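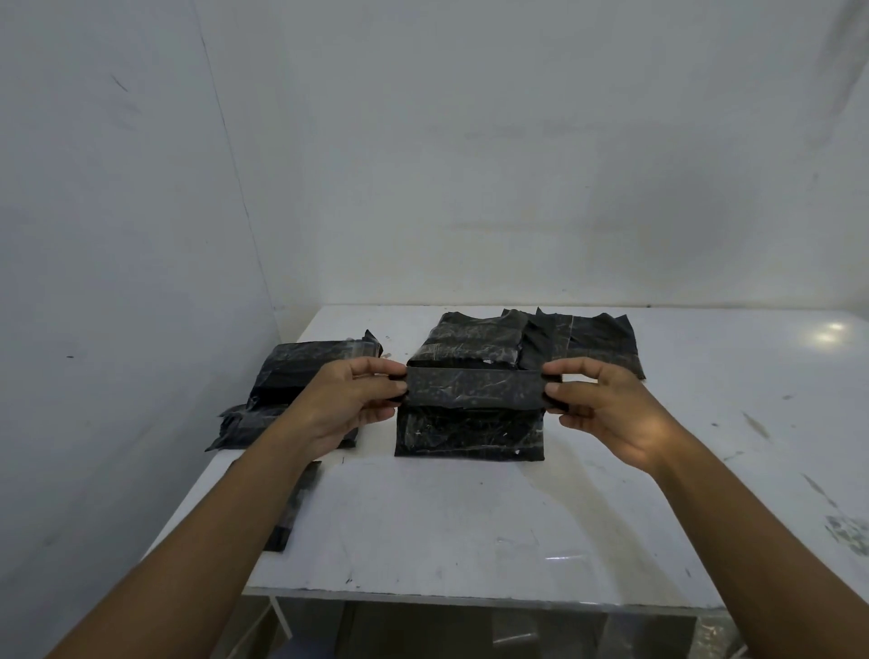 About Driledura

Driledura provides ground support services to operators of small satellites. The company was founded by Gilang Latuheru, an engineer who had spent the earlier part of his career scheduling antenna time for weather missions, and who saw how often small teams went without contact with their spacecraft in the first days after launch.

Our head office and main control room are in Petberg. A second site at Majimbun houses two tracking antennas and a backup control room, which is staffed during every launch campaign and tested each December. The company has 67 permanent employees, among them flight controllers, radio engineers, software developers and licensing specialists.

What We Do

We plan and carry out early operations, beginning with the first pass after separation and continuing until the spacecraft is ready for routine service. Many customers then take over control themselves. Others remain with us for the life of the mission, including the final orbit-lowering and shutdown. To date the company has supported 78 spacecraft, most of them built by universities, public agencies and first-time operators.

Our scheduling software, Grosetari, assigns antenna time, flags conflicts between passes and keeps a full record of every command sent. It handles nearly 1,220 passes a month. Customers may view their own schedules and telemetry at any hour through a secure account.

Our Approach

Each mission is assigned a lead controller before launch, and that person remains the main contact until handover. Rehearsals are held with the customer's own staff present. We report faults on our side - missed passes included - in writing within one working day.

Working With Us

Inquiries from new operators are welcome at any stage of design. Early contact is advised where frequency licensing has not yet begun. Open positions and student placements are listed on the Careers page.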